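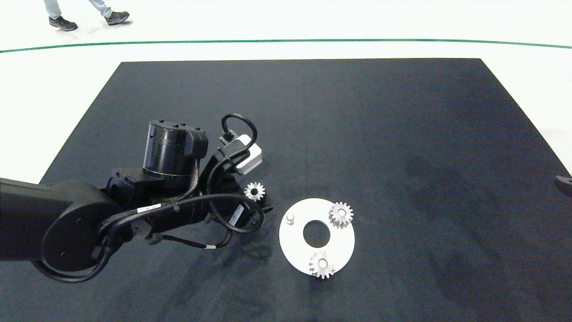

Prongate is a residential neighborhood on the east side of the city of Keltmont. It takes in 10 blocks between the old rail embankment and Pelevura Creek, and had 2514 residents at the last city count. The neighborhood is known for its brick row houses, its former streetcar barn, and the fork in its main street that gave it its name. The car barn, now called the Kassab Building, is used as a shared hall and workspace. It has a bright white floor, with a thin dark-green line that runs across it in a gentle curve and a large black mat laid out beside the line. Most of the other public buildings in Prongate are older and smaller, and stand on or near Fork Street.

Name

The name comes from a toll gate that stood where the road from Keltmont split in two. One branch went north to the brickyards and the other followed the creek to the mill at Pelevura. Carters called the split "the prong," and the gate beside it the prong gate. Early deeds spell it Prong Gate, Pronggate, and once Prawngate, an error that the county clerk copied into several later papers. The one-word form was fixed when the streetcar company painted it on the front of its cars.

The toll gate was taken down before the first houses were built. Its stone base was left in place and used as a mounting block, and later as a seat for people waiting at the streetcar stop. It was moved back from the curb when Fork Street was widened and is still there, outside the pharmacy.

Geography

Prongate lies on a low shelf of clay above the creek. The ground drops sharply at the east end, where a flight of steps leads down from Tanner Street to the footbridge. The rail embankment forms the western edge and is crossed by a single underpass. The underpass is narrow, and trucks are sent around by Mill Road.

The two main streets are Fork Street, which carries most of the traffic, and Creek Street, which leaves it at the old toll gate. The cross streets are named for trades: Tanner, Cooper, Saddler, and Chandler. There is no record that any of these trades was practiced on the street named for it. The names were chosen by the land company that laid out the lots.

Clay from the northern part of the shelf was dug for brick until the pits reached the water table. Two of the pits were filled and built over. The third was fenced, flooded, and used for ice in winter, and is now the pond in Chandler Park.

History

Early settlement

Before the streetcar, the area was pasture and brickyard land belonging to three farms. A few brickyard workers lived in frame cottages near the pits. None of the cottages is left, although the outline of a shared well can be seen in the paving behind Cooper Street.

The land company bought out the farms in the late nineteenth century and divided them into narrow lots. Sales were slow at first. The company then agreed to pay part of the cost of a streetcar line, on the condition that the line end at the fork and that the cars be kept overnight in the neighborhood. Within a few seasons of the first run, 183 houses had been completed, nearly all of them from Keltmont brick.

Streetcar years

The line ran from the courthouse in Keltmont, through the underpass, and up Fork Street to the car barn. The first cars were small and had open platforms. Conductors were expected to step down and throw the switch at the fork by hand, a job that was disliked in bad weather and was often done by neighborhood boys for a penny. 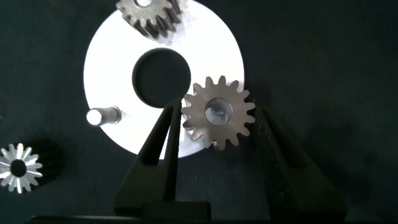

By the second decade of service the line employed more Prongate residents than the brickyards did. Motormen and repairmen rented on Saddler Street, close to the barn, and the boarding houses there kept meal hours that matched the shifts. The early car left at 4:40 in the morning. It was noisy, and several petitions asked the company to let it coast down the first block without its bell. The company refused each time.

The barn also served as a meeting place. Dances were held on the main floor in December, when cars were moved outside for the evening. Church suppers, school pageants, and at least one boxing match took place there. The company charged a small fee for the use of the building and required that the floor be swept before the first car came back in.

Decline of the line

Ridership fell after buses began to serve Mill Road. The company cut the evening cars, then the midday cars, and finally ran only at the start and end of the working day. When the line was closed, the track on Fork Street was paved over and left in place. Short lengths of rail come to the surface from time to time when the street is repaired.

The closing of the line came within a few years of the closing of the last brickyard. Some of the larger houses were divided into apartments, and the shops on the west side of Fork Street stood empty for long stretches. A plan to clear the blocks between Fork Street and the embankment for a highway ramp was adopted by the city and then dropped when the route was shifted to the south. Eleven houses had already been taken down. Their lots are now the parking area behind the library branch.

Recent years

The population began to rise again as the row houses were bought and repaired. The city repaved Creek Street, replaced the footbridge, and opened the branch library in a former grocery. A zoning rule passed in the same period limits new buildings on the cross streets to 50 feet in height. Two apartment buildings on Mill Road, outside the area covered by the rule, are the tallest near the neighborhood.

Buildings

Row houses

The typical Prongate house is two stories high and two windows wide, with a flat roof hidden behind a brick cornice. The front door is set to one side and opens into a narrow hall. Kitchens were built at the back, a half step lower than the rest of the ground floor. The brick is a dull orange that darkens with age, and repairs made with newer brick are easy to pick out.

Houses on Tanner Street have stone sills and slightly taller windows. They were sold at a higher price and were meant for clerks and shop owners. Those on Cooper Street were built last and have wooden sills, many of which have been replaced.

Kassab Building

The car barn was designed by the streetcar company's own staff. It is a long single hall under a pitched roof, with a two-story office block facing Fork Street. It takes its present name from the Kassab family, who bought it after the line closed and ran a furniture warehouse there for two generations. The large car doors were bricked up during the warehouse years and have since been reopened and filled with glass. 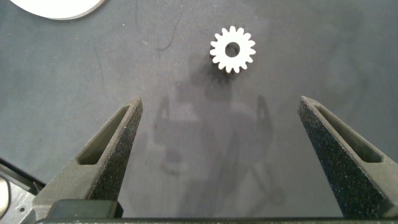 A small white spur gear on a dark gray work surface.

The office block keeps its original staircase and a ticket window with a brass grille. The inspection pits beneath the hall were filled with sand and covered over when the warehouse opened. A survey of the building made before its most recent repairs found the pits dry and the footings sound, apart from one corner nearest the creek.

Other buildings

The Fork Street School is a three-story brick building with separate entrances once marked for boys and girls. It closed as a school when enrollment was moved to Mill Road and is now apartments. The former firehouse on Creek Street still has its hose tower. St. Brendan's Church, at the corner of Saddler Street, replaced a wooden chapel on the same lot and has a bell that came from the chapel.

Local history writing

The main source on the neighborhood is "The Fork and the Gate," by Marthinus Zwane, a retired schoolteacher who grew up on Cooper Street. The book draws on company payrolls, church registers, and talks with former streetcar workers and their families. It is strongest on the streetcar years and says little about the brickyards, whose records were lost when the yard office burned.

Zwane gives a different account of the name from the one in the county atlas, which traces it to a family called Pronger. He points out that no such family appears in the deeds, the tax rolls, or the burial records. Later writers have generally followed him. The atlas version is still printed on the sign at Chandler Park.
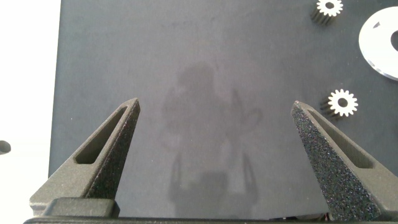 Transportation

Two bus routes serve the neighborhood. One follows the path of the old streetcar line from the courthouse to the fork, and the other runs along Mill Road. There is no passenger rail stop, although freight trains still use the embankment. A walking path follows Pelevura Creek from the footbridge to the mill site and floods at its lower end in spring.

Parking on the cross streets is by resident permit. Fork Street has metered spaces as far as the old toll gate.

Parks and public services

Chandler Park is the only public park in Prongate. It includes the pond, a playground, and a ball field laid out on one of the filled clay pits. The field has settled unevenly, and the outfield has been regraded twice. Fishing is allowed in the pond, but swimming and skating are not.

The library branch holds a small collection of photographs and streetcar company papers, including several route maps and a run of timetables. The originals may be viewed on request at the front desk. Fire and police service is provided from stations in central Keltmont.

See also

Keltmont
Pelevura Creek
Mill Road
Kassab Building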